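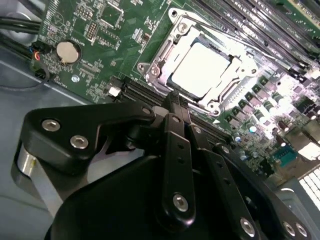 Wrist camera view during an approach to the expansion slots.

Collecting Demonstrations for Memory Module Handling

This page covers the recording of teleoperated demonstrations on an open server chassis, using the Helik arm controller and the Grasturine recorder. It assumes the arm is calibrated, the leader handles are paired, and the wrist camera is already streaming. Controller setup is on its own page.

The target is a dataset of 3,000 accepted episodes. The figures on this page come from the first release of the set, which closed in September with 571 accepted episodes. That was enough to train a policy that reached the correct slot but often closed its fingers too high. Most of the advice below comes from reviewing those failures.

Before you start

You need:
A chassis with the cover off and the power supply unplugged
Memory modules that you can afford to damage
The two-finger gripper with the narrow fingertips
A clear path for the wrist from the home pose to the board
At least 40 GB free on the recording disk

Use scrap boards. Contact with the slot rails is normal while an operator is learning, and a board used for recording should never go back into service. Discharge the board and wait a minute before touching it.

Step 1. Place the chassis

Set the chassis on the table so that the memory slots run diagonally in the wrist view. With the slots parallel to the image edge, the finger linkage hides the slot the operator is aiming for. With the slots on a diagonal, part of the bank stays in view for most of the descent.

Do not clamp the chassis in one fixed position for the whole set. Move it by a few centimeters and turn it by a few degrees after every 5 episodes. Larger moves are useful too, but they need a new reach check, as the wrist joint gets close to its limit at the far side of the table.

Leave the cables as they are. Fan leads and front panel wires do not need to be tied back unless they cross the slots. The policy will meet them later, and a set recorded only on tidy boards transfers badly.

Step 2. Set exposure

Processor lids and socket frames reflect strongly. Automatic exposure reacts to them by darkening the slots, and the brightness then jumps as the gripper covers the socket. Lock the exposure at the home pose:

recorder > camera > wrist > exposure > lock

Set the level on the black plastic of the slots. The individual ridges should be easy to tell apart. A washed-out processor lid is acceptable, provided the socket is only a landmark in your task. If the task includes the socket lever or the processor, lower the lamp and put a diffuser on it before locking.

Lock white balance at the same time. A color shift in the middle of an episode is hard to correct afterward.

Step 3. Record an episode

Start each episode from the home pose with the fingers open. The sequence is:

1. Press the left pedal. Wait for the tone.
2. Move over the board at normal speed.
3. Pause when the fingertips are just above the slots.
4. Line up the finger plane with the target slot.
5. Descend, close, and lift or release as the task requires.
6. Return to a clear height and press the right pedal.

The pause at item 3 should last between half a second and one second. Longer pauses teach the policy to stall. If you need more time to line up, end the episode and start again.

Avoid searching movements near the board. One smooth correction is fine and is worth keeping. Repeated small movements from side to side give the model several different answers for nearly the same image. 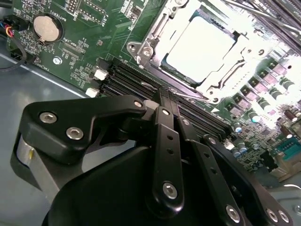
Occlusion is the main problem during the last part of the descent. The wrist camera sees the top of the gripper well and the point of contact poorly, so the operator has to work from whatever remains visible beside the fingers. Pick your reference points before you go down. At this pose the tips are hidden among the slot ridges, but the two white latches at the upper-left end of the bank and the third one beside the finger at the lower right are still in view, and they give the direction of the slots. Keep at least one latch from each end in the wrist view until the fingers close. If both are lost at one end, raise the wrist and rotate it before trying again. Do not rely on the overhead camera for this. It is recorded for review only and is not given to the policy.

Step 4. Label the outcome

The recorder asks for a label when you press the right pedal. Use one of these:

good: the task was completed without excess force
partial: the correct slot was reached, but the module was not gripped or seated
fault: wrong slot, hard contact, dropped module or controller stop

Label immediately. Labels added from memory at the end of a session were wrong often enough in the first release that all of them had to be checked against video.

Keep the partial episodes. They are left out of the base training run but are used for the recovery set, where the first half of a partial episode is joined to a separately recorded correction. Fault episodes go to the archive folder and are not used.

Step 5. Check the session

Run the Strebel checker before you shut down the arm:

strebel check --session last --task dimm

It reports dropped frames, gaps between joint data and images, and episodes with no pause before descent. Reject any episode with more than 5 dropped frames in a row. Timing gaps usually mean that the camera and the arm controller have lost their common clock. Restart both and record the session again. Shifting the data by hand gives a file that passes the check and trains badly.

Then open a few episodes at random and watch them at full speed. Look for a board that moves when touched, a loose fingertip screw, or an exposure lock that was not saved.

Step 6. Upload

Accepted sessions go to the Trivbridge store. Enter the board type, the chassis type and the operator code. Board type matters more than it appears to: two boards with the same slot spacing can have different latch designs, and the training split is made by board so that the test boards are never seen in training.

Known problems

Gripper stops on descent with no contact: the force limit is set for the wide fingertips. Load the narrow profile.
Wrist image freezes for a moment at episode start: preview is open in a second window. Close it.
Episode ends by itself: pedal cable. Replace it.
Checker finds no pause when there was one: the leader handles are drifting. Zero them with the arm at home, then repeat the check on a new episode.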